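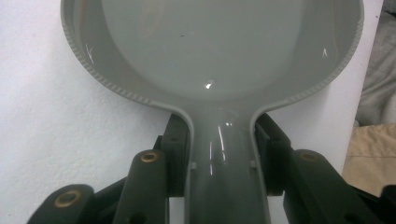
The gray scoop, with the ribbed rim

Mixed dry beans keep going everywhere when I sweep them up. Is a dustpan-style scoop worth keeping in the kitchen?
Posted by mapleporch on 11 April 2026 in Kitchen & Pantry

Hello everyone, I hope this is the right section, and please move it if it isn't. I buy dried beans in bulk and keep them in jars on the shelf over my counter, mostly kidney beans and mung beans. I use them for soup, and my grandkids use them for sorting games and for pouring back and forth between cups when it's too wet to go outside. You can guess how that goes. By the end of an afternoon the two kinds are mixed together and half of them are on the tabletop, and I spend the evening chasing the little green ones with the side of my hand.

I've started using a plastic scoop, the gray one at the top of my post. It has a wide bowl and a long narrow handle, and I do like the feel of it, but I have three problems and I'd love to hear how other people manage.

First, the mung beans. The big red ones go in without any fuss, but the mungs are so small that a few of them always seem to slip under the front edge and end up behind the scoop. Second, once I have a good load in there I tend to tip it too far on the way to the jar, and then they all come rolling down toward the handle and over my wrist. Third, there are some fine scratches on the inside now, up on the sides, and I don't know if that matters for something that touches food. I wash it with dish soap and a sponge and that's all.

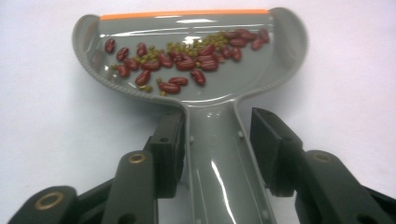 pantrymoth_no_more wrote back that the front edge was the first thing to look at. If it has a strip on it, like the orange one on yours, check that it's lying flat all the way along, corner to corner. Run your fingertip down it. Any little lift or wave is a doorway for a mung bean. I had a Sokholm scoop for years that bowed up in the middle after I left it leaning against the stove (my own fault!), and it was never any good for lentils after that, though it did fine with popcorn and dog kibble.

As for how you hold it, keep the handle low. Most of us lift the handle because that's how we use a dustpan on the floor when we're standing up, but on a table you can bring it right down until your knuckles almost touch. The front edge will sit flatter. Then push the beans to the scoop with something soft, and don't push the scoop into the beans. I use a folded dish towel. A pastry brush works too, but you'll be picking bristles out of your soup if it's an old one. Go slowly at the end, when there are only a few left, because that's when they skitter.

For the tipping, I'd just carry less. I know that sounds too simple. My mother filled everything to the top and so did I until I was well into middle age, and I must have swept that kitchen floor 500 extra times for it. Two trips with a small load are faster than one trip and a hunt under the refrigerator. Tip from the side of the bowl into a wide-mouth funnel if you have one. Hartley sells a metal canning funnel that fits most jars, and I like that it doesn't slide around.

Also, and I say this with love, if the beans have been through a play afternoon I would keep them as play beans and not put them back with the supper ones. A separate jar with a piece of tape on the lid solves it. Please put that jar up high if any of the children are still at the age of putting things in their mouths or noses.

onon_kitchen_helper
Scratches: fine for dry beans that will be rinsed and cooked. I'd replace it if they get deep enough to catch a fingernail, or if it starts to stay cloudy or smelly after washing. Don't use the rough green side of the sponge.

zaltidel77
I agree with most of the long answer above but I don't bother with the towel. I put a rimmed baking sheet under the whole game before it starts, and afterward I pour from the corner of the sheet straight into the jar. The scoop only comes out for whatever got away.

For separating the two kinds afterward, get a colander with holes bigger than a mung bean and smaller than a kidney bean and shake it over a bowl. I did a whole 11-cup jar that way in March while I was on the phone with my sister. You do end up with the odd broken kidney bean in with the mungs, and I just leave those in.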